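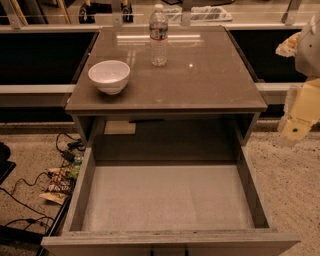
Osmont cabinet, grey with glossy taupe top, bottom drawer open. Bowl and bottle not included.

Osmont Drawer Cabinet
Item 908

The maker calls the Osmont "endlessly roomy". We'd call it one wide, deep drawer with an open recess over it, and you should measure your pans before believing anything grander. The sides of the drawer are thin. Tapia, who supply it, rate it for 62 kg, a figure we have not tested and wouldn't lean on.

The shiny top shows every light in the room. If reflections bother you, ask for the matt one, back in April.

Collection from Butholm only. Returns: Laurinda Moreira.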